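Hillow Votes to Keep Its Food Fair Short, Sweet and Mostly on Sticks

July
By Bożena Duda

Hillow's summer food fair will stay on Brekov Street for another year, after a town meeting that ran longer than the fair does.

The proposal on the table was to move the whole thing to the parking lot at Drukness, where there is shade, plumbing and a bus stop. It lost by 16 votes. People who spoke against it mentioned tradition, the view and the smell of the Drukness drains in hot weather – the drains came up most.
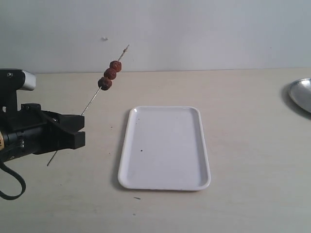
Three dark red-brown fruits on a thin wooden skewer.

Stall fees were the other sore point. A pitch now costs $39 for the evening, and for that a vendor gets a numbered patch of asphalt and the right to complain about it. Bogumił Kaczorowski, who runs the fair and has stopped answering his phone after supper, said the money goes to street cleaning and to the band.

"I've had letters about the fee and I've had letters about the band," he said. "I would take the fee letters any day."

Last year's fair drew 2,034 visitors, a record for a town that has trouble filling its own movie theater. By 8 p.m. most stalls had sold out and the line for lemonade had reached the bank. This time each stall has been asked to bring at least 500 portions, a figure that caused some quiet arithmetic in the back rows.
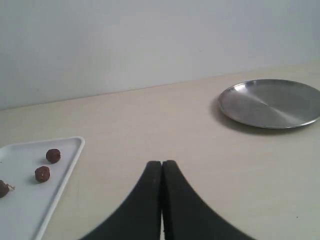

The old rule on portion size also survives. Anything sold at the fair has to be small enough to eat standing up, with one hand free for waving at neighbors. An attempt to allow soup was defeated for the fourth year running. Sandhu Bakery, which had hoped to sell it in bread bowls, will bring rolls instead and says it isn't bitter.

Parking on Brekov Street will be banned from noon. It was banned last year too, and Kaczorowski said he looks forward to seeing the same cars.

Contact the newsroom | © Hillow news desk. All rights reserved. | Back to top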